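Cuaderno de taller, septiembre
Ensayo de encolado, serie Mateos

Empiezo a las 9:40. La cola de hueso Kirkevov lleva en remojo desde anoche: 21 g en agua destilada. La caliento al baño maría sin pasar de 60 grados. Hilo fino, buen olor. La del bote viejo la tiro, tenía moho en la tapa.

Preparo cuatro probetas de lomo con papel Dradari, cortadas a contrafibra por error. Las repito. Las malas quedan en el cajón para pruebas de color.

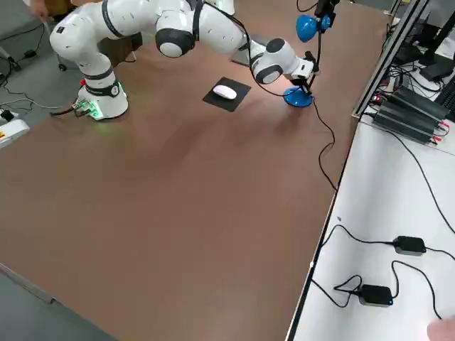 Peso del bloque cosido antes de encolar: 372 g. Después de la primera mano y una hora de prensa: sin medir, se me pasó. Apuntarlo mañana en el segundo bloque.

La tela Clokura absorbe más de lo que pone la ficha y mancha por el derecho si la cola va muy suelta. Con una mano de almidón por detrás mejora bastante. Falta ver si cruje al abrir.
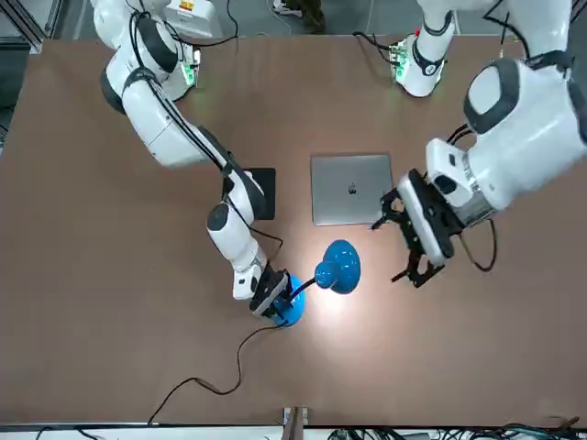

Lámpara azul de mesa, encendida.

Repaso del cosido: el cuadernillo 4 tiene la cadeneta floja. No lo deshago, refuerzo con cinta en la cabeza. El bloque tiene 183 hojas contando guardas; en la hoja de encargo faltaba una, corregido a lápiz.

Pendiente: afilar la chifla, pedir más Dradari en gramaje bajo, limpiar la brocha ancha. No abrir la prensa grande antes de las 17:00.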